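Two-arm setup: left arm stalls before it commits to the handle
Forum: Control and planning

tidgate_niilo
Mar 8, 2019

Morning all. I've got a bimanual rig doing an open-the-box, deal-with-the-tray job and I'm stuck on the box half. The left arm gets to the handle nicely and then sort of dithers. The planner says the goal's reached, the grasp controller says it isn't, and the two of them sit there arguing until the watchdog kicks in. Right arm is parked up over the back of the paper the whole time, so I don't think it's a collision thing.

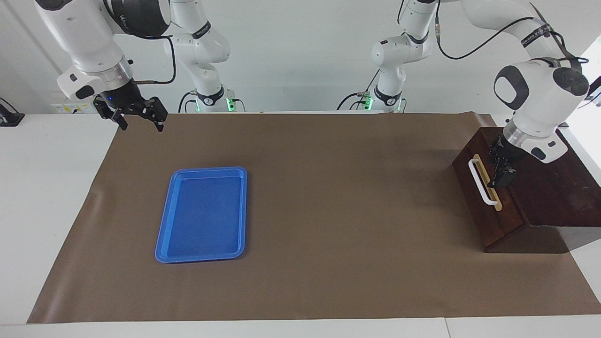 Planner runs at 30 Hz, gripper loop at 200. I've tried loosening the goal tolerance to 3 mm and it helps a bit, but then it sometimes closes on nothing and carries on as if it had the handle. Any ideas before I start ripping out the state machine?

Niilo

corinne_b
Who owns the "reached" flag? We had the same row between two nodes at Kergate and both were right by their own clock. The planner was checking the commanded pose and the gripper was checking the measured one. Pick one. I'd go with measured.

fitz_pennington
I'd leave the flag alone and look at perception first. A white handle against a white wall is asking for rubbish depth, and if your handle pose is hopping about then no tolerance will save you. Log the estimate with the arm still for a minute and plot it.

corinne_b
It's in front of a dark box though, Fitz, the wall barely comes into it. And he says the arm gets there nicely!

fitz_pennington
Gets there nicely from one angle, with the gripper now blocking half the view. Shiny varnish behind it too. I've lost weeks to varnish.

umoriarty
Bit of both, I reckon. Freeze the handle pose once you're close and stop listening to the camera for the last stretch – then do the final approach on wrist force with a slow closing speed. If the fingers shut past the handle width, call it a miss, back off and try again. That gets rid of your closing on nothing problem without touching the tolerance.

tidgate_niilo
Right, so I plotted it. Fitz, the pose does wander once the gripper's in close, I owe you a pint. But Corinne's also right, the planner was on commanded pose, and I wrote that bit myself. I've switched it to measured and I'm putting Úna's freeze in this afternoon.

fitz_pennington
Make it two pints. And I still wouldn't freeze it, I'd filter it. If the box shifts on that paper when you pull, a frozen pose is just wrong.

umoriarty
Once you're pulling you've got the handle, so who cares what the camera thinks? Post the force log when you have it, Niilo, I'd like to see the contact spike.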